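Jirnix Baby Sleeping Bag, size 2
Section 7: Changing from the summer lining to the winter lining

Please read this section before you remove the first lining. The work is easy, but the small snaps at the shoulders are different from the side snaps, and if they are mixed the bag will not lie flat on the baby's back.

You need: the outer bag, the winter lining (with the grey label), and a clean table or bed. Do not change the lining while the baby is inside the bag.

1. Open the long zip fully and put the bag on its back.
2. Open the two shoulder snaps, then the snaps along both sides.
3. Pull the summer lining out from the foot end. Pull slowly — the loop at the bottom is sewn with a thin thread and can tear.
4. Close all the snaps on the summer lining and keep it in the cotton pouch.

Note: Wash the winter lining once before the first use. It becomes a little smaller, and only after this wash the snaps meet exactly.

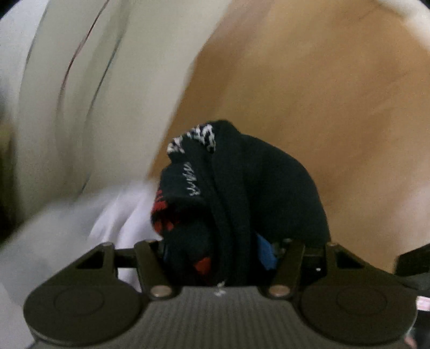
5. Put the winter lining inside the outer bag with the grey label at the neck, facing up.
6. Push your hand to the foot end and fasten the bottom loop to its button.
7. Close the side snaps from the bottom to the top. You should hear a click from each one.
8. Close the shoulder snaps last. Pull each of them lightly to check that it holds.
9. Close the zip and pass your hand over the inside. If you feel a thick fold, open the side snaps near it and make the lining flat again.

CAUTION: The neck opening must never be so wide that the baby's head can pass through it. If it is, the bag is too big and must not be used yet.

CAUTION: Do not use the winter lining when the bedroom is warmer than 18 °C. Do not put a blanket or a duvet over the bag. To check if the baby is too warm, feel the chest or the back of the neck. Hands and feet are often cooler and do not show it well.

CAUTION: Stop using the bag if a snap is loose or missing. A loose snap can be swallowed.

Spare parts
Snaps and bottom loops can be ordered from our workshop in Farkdale. Please write the part number 1770 for the shoulder snap set, and tell us the colour of your bag. Orders are packed by Vira Nechyporuk — if you write before noon, the parcel normally leaves on the same working day.

Text of this section: Roksolana Vakulenko. Last checked in June.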